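Home > Reviews > Kitchen and bath > Flimero stone cleaner

Flimero Stone Counter Cleaner, 1000 ml refill: review

Posted 3 May 2020

I bought the Flimero refill in February, when my last bottle of Bassey spray ran out. We have a marble countertop, beige and gray with brown running through it, and it shows every smear. Vinegar and most bathroom sprays are out of the question on marble, so the choice at our hardware store came down to Flimero or Miveck.

The bottle holds 1000 ml and you use it straight, no diluting. It is thin, almost like water, with a faint soap smell that goes away in a few minutes. Two or three sprays do the stretch by the door. I wipe with a damp cloth first, then spray, then dry with a second cloth. If you skip the drying it leaves a haze, worse on the pale patches than on the brown ones.

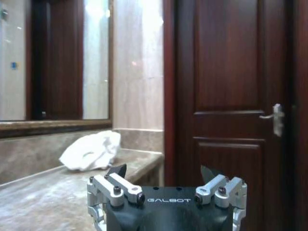
Coffee rings came up on the first pass if they were fresh. One from the night before took two tries. Cooking oil was slower – I had to go over the same spot with warm water afterward. It did nothing for an old etch mark from a cut lemon, but the label doesn't claim it will.

The cap is the weak part. It has to be pushed down hard to turn, and mine dripped down the side every time I filled the spray bottle. Use a funnel. The label also started peeling by the second month.

Compared with Miveck, which I used at our old place in Nirkstead, it cleans about the same and leaves less of a film. Miveck has the better cap. I'd buy the Flimero again, but only in the refill size, as the small bottle has a weak sprayer.

Rating: 4 out of 5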